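Search this site Enter keywords Go

Two pages of rules and a pretend kitchen

Last updated: October 2019

I'd been promised a cup of tea and a chat about safety rules, and I got both, plus a go at the simulator — which I was dreadful at!

Sirkka Räsänen wrote the house rules for robot work at Skilance, and they run to two pages. The old set had 203 clauses. "People signed it and put it in a drawer," she told me. "I did the same, and I'd written half of it."

So what survived? The first rule is that every new task gets run in simulation before it goes near a real arm. I asked if that wasn't a bit obvious (I'm allowed to ask daft questions, it's my column). She laughed. "It's obvious until you've got a visitor coming at four o'clock. Then everyone wants to skip it."

The second is about openings and doors, and she got quite heated here. A task has to pass from seven different starting positions, and the fingers must be checked from the wrist view as well as from across the room. "From across the room everything looks fine. Go down to the fingers and you see how little space there is."

Her colleague Mogens Lund, who'd wandered in for the biscuits, thinks seven is too few. They've plainly had this argument before. "Mogens would like 1535," said Sirkka. "Mogens would like something we can defend," said Mogens, and took another biscuit.

I wondered about the write-ups. Failed runs are kept, she said, with the same care as good ones, and whoever ran the task can't be the one who signs it off. That last bit came in this August, after a long disagreement with the Medlow office.

Comments

Clive Horrocks: We tried separate sign-off. Slow for a month, then fine.

Onyekachi Effiong: Would love to see the two pages — any chance of a link?

Jouko Ruotsalainen: I'm with Mogens on this one. 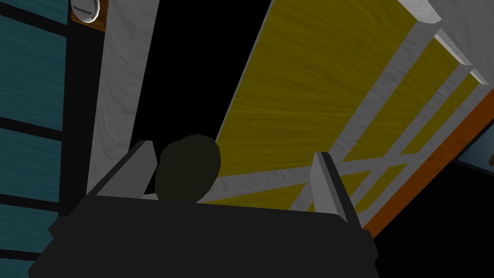

The wrist view in simulation, with the fingers open in front of a yellow and white door.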